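The Clolter Road House

Rain since four. Lesia Fedoruk had the heater on her feet and the wipers going and still couldn't read the numbers on the gates. Letberg, the agent had said. Just past Letberg, you can't miss it. She missed it twice.

Sudheer Murthy was already on the porch, no coat, holding a folder over his head.

"You're the sister?"

"Niece."

"They told me sister."

"Well."

Keys. Wrong key. Other key. The door stuck at the bottom and he put his shoulder to it like he'd done it before, and maybe he had. Inside it smelled of soup and newspaper. Her aunt's boots on the mat, toes to the wall.

She had not been in this house in 20 years. She'd told people ten. It sounded better.

"So the Trustby people want the papers by January," Sudheer said. "I'm supposed to walk you thru it. The offer's decent. You've got the land, the well, the shed. There's a lien, a small one. 2000 dollars, some roofing thing."

"She never fixed the roof."

"No. She did pay some of it though."

Drip in the hall. A saucepan under it, nearly full. Lesia carried it to the kitchen sink and poured it out and put it back. Stood there. Why put it back. She put it back.

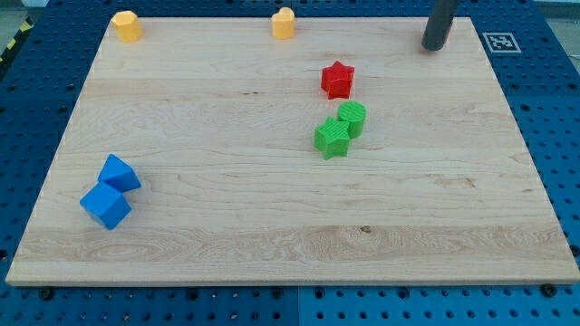
Sudheer was reading aloud from the folder, parcel this, parcel that, and she let him. Opened a drawer. String, batteries, a church bulletin, a birthday card with no name on it yet. Another drawer. Forks. Another one, and in it her own letters, all of them, the rubber band gone brittle and snapped when she touched it.

The last one was short. She remembered writing it at the bus station in Rosales, on her knee, mad as anything. I won't be coming at Easter. I won't be coming at all. Signed her full name like a bank.

Her aunt had written on the back in pencil. Milk. Stamps. Call L.

"Miss Fedoruk?"

"Did she have a phone?"

"Sorry?"

"A phone. Was it working."

He looked at the wall. It was right there, yellow, the cord stretched out long. "I think so. She called our office a lot. Forty minutes once, 40, about a fence." He almost smiled. "She asked me was I eating."

"Were you?"

"Not really. I was going thru a divorce."

Lesia sat down. The chair had a cushion tied on with shoelaces. Outside a truck went by and its lights slid over the cabinets, over him, gone.

"She told me make a pot of somthing on Sundays," he said. "So I do that."

Drip. Drip. He held out the pen. She took it, then set it on the table by the letters.

"What happens if I don't sign tonight?"

"Nothing. I drive back."

"And the roof?"

"Roof keeps leaking."

She got up and opened the cupboard over the stove. Barley. Salt. A can of tomatoes, then another behind it. She found the big pot where it always was, bottom left, and had to bang the door to get it open.

"You in a hurry?" she said.

He looked at his watch, then took his wet shoes off and set them by the boots.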